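Sobre la revisión de escuchas en el servicio de atención de Ovier

Al asumir la coordinación de calidad del servicio de atención telefónica de Ovier, recibí un procedimiento de evaluación que llevaba varios años sin modificarse. Cada agente era escuchado en dos llamadas al mes, elegidas por su supervisor, y puntuado en una ficha de 40 apartados. El resultado se comunicaba por correo electrónico, sin entrevista posterior. Dejo constancia en este blog, a título personal, de los cambios introducidos desde entonces y de las dudas que todavía mantengo.

La primera medida consistió en reducir la ficha a 19 apartados. Se suprimieron los relativos a fórmulas literales de saludo y despedida, así como los que penalizaban los silencios superiores a diez segundos. Guadalupe Tapia, responsable de formación, defendió que se conservara el apartado sobre la recapitulación final de la gestión, y el tiempo le ha dado la razón: es el que mejor distingue una llamada resuelta de otra que volverá a entrar por la misma causa.

La segunda medida afectó a la selección de las llamadas. Durante el mes de diciembre se revisaron 269 grabaciones extraídas al azar de un total de 1.302 consultas sobre facturación. La muestra dejó ver un problema que las escuchas dirigidas no recogían. Muchas reclamaciones correctamente atendidas quedaban clasificadas como consultas generales, de modo que los informes mensuales ofrecían una imagen demasiado favorable del servicio.

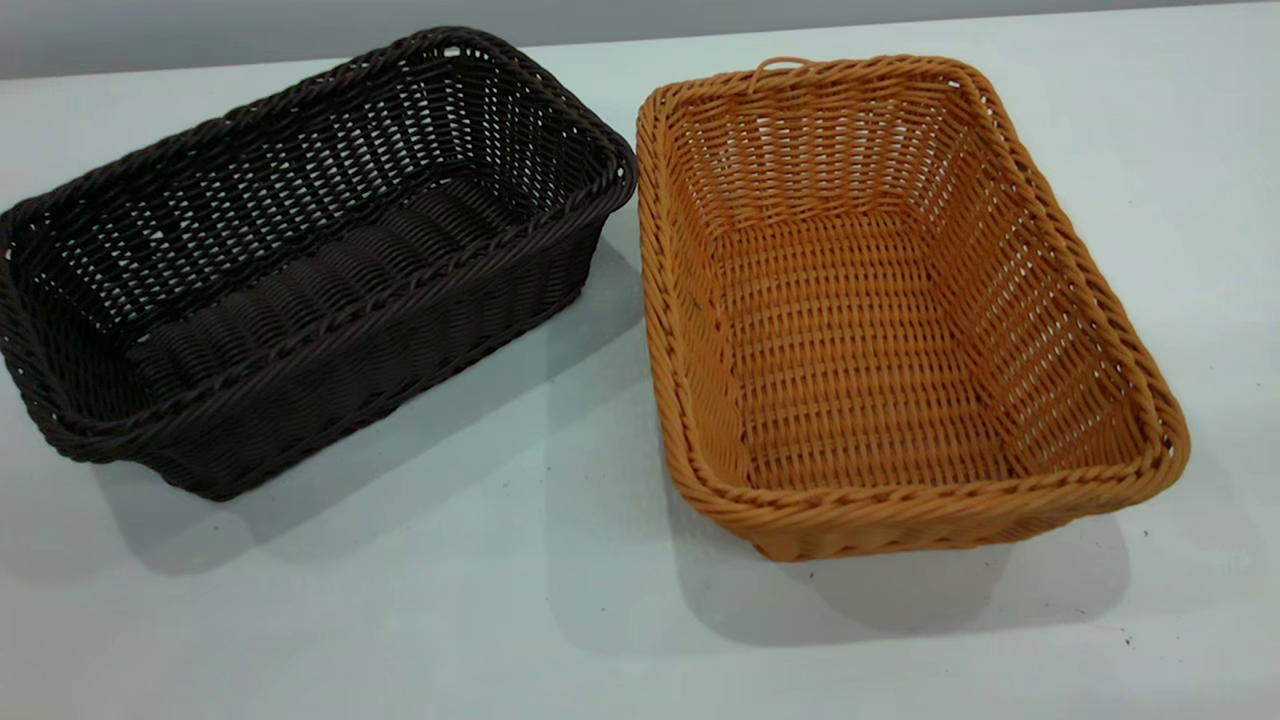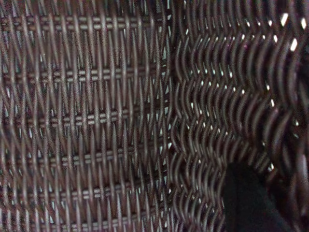
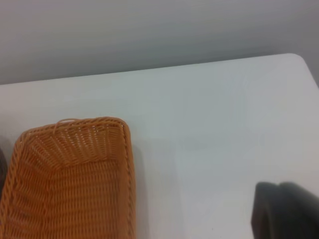

Riaan Zulu, supervisor del turno de tarde, objetó que la selección aleatoria perjudicaría a quienes atienden las líneas más conflictivas. La objeción era fundada. Se acordó que las puntuaciones no se compararían entre líneas distintas y que ningún agente sería valorado por una sola llamada. También se estableció un plazo de cinco días para solicitar una segunda escucha, a cargo de un evaluador ajeno al equipo.

Más difícil ha sido ordenar las sesiones de devolución. El procedimiento prevé una conversación de veinte minutos entre el agente y el evaluador, con la grabación disponible y fuera del puesto de trabajo. En las semanas de mayor volumen, esas conversaciones son lo primero que se aplaza. Tshepo Mofokeng, de planificación, propuso reservarlas en el cuadrante con la misma consideración que un descanso, y así se hace ahora en los turnos de mañana. En los de tarde la medida sigue pendiente.

Se me ha preguntado en varias ocasiones por la conveniencia de vincular la calidad a un incentivo económico. Mi posición es contraria, al menos mientras la clasificación de las llamadas presente los defectos mencionados. Un incentivo calculado sobre datos poco fiables genera discusiones sobre la cifra y retrasa las que deberían tratar sobre la atención prestada.

Queda por resolver la valoración de los canales escritos. La ficha actual fue concebida para la voz y se adapta mal al correo y a la mensajería, donde un mismo agente mantiene varias conversaciones simultáneas. Marietjie Hlongwane prepara un borrador específico con los equipos afectados. Cuando se haya aplicado durante un trimestre completo, publicaré en este mismo espacio mis observaciones al respecto.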